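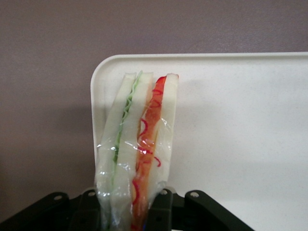 Home Explore Notifications Messages Lists Bookmarks Profile More

Spent the evening sorting out the play cafe corner, so a few notes for anyone setting one up at home or in a classroom.

The pretend sandwiches are the part the kids go back to. Triangles, three slices of white bread, one green filling and one orange-red one, with clear plastic wrap over the whole thing. They look like what you get at a gas station.

I bought the first batch from Harawira in February. Paid more than I wanted to. The cheaper ones I had before were one solid block with the filling painted on, and the kids mostly threw those.

The wrap is the thing to think about before you buy. It crinkles, and the kids love the noise. It also shows every fingerprint and it gets little tears at the corners if people keep trying to open it.

We have a rule that the cafe sandwiches stay wrapped. It works about as well as you'd expect with four-year-olds. I keep a roll of clear tape in the drawer under the register.

Ebony Hoani asked if the stringy red bits come loose. On mine, one strand did. I took that sandwich out of the corner and it lives on my desk now. If you have kids under 3, I would skip anything with loose filling and get the felt kind.

Storage: I tried a basket first. Everything ended up at the bottom with the play money. Now the food goes in trays, sandwiches in one and drinks and fruit in another. Cleanup went from a fight to 7 minutes. I timed it.

Stand the triangles up with the cut side facing out so the layers show. Laid flat they all look like plain bread and the kids argue over which one is which.

Menu board is a piece of cardboard with drawings on it. Ataahua Doolan did the lettering for me because mine is bad. The prices are up to the kids. A sandwich is currently 800 dollars and soup is free.

They did put the sandwich up to 2000 one afternoon. Sales continued.

For cleaning I wipe the wrapped ones with a damp cloth and let them air dry on a towel. Don't soak them. Water gets in at the fold and then you have a foggy sandwich for a week.

The register is a Nunik, secondhand. The drawer sticks. I would still buy it again, the buttons are big and it doesn't make any sounds.

Someone asked about the Flalden set. I haven't used it. A teacher down the hall has the pizza from them and says the slices hold together fine.

Next job is a shelf low enough that they can put the trays back themselves. I'm looking at the short one from Stisari. If you have it, let me know if it tips when a kid leans on it.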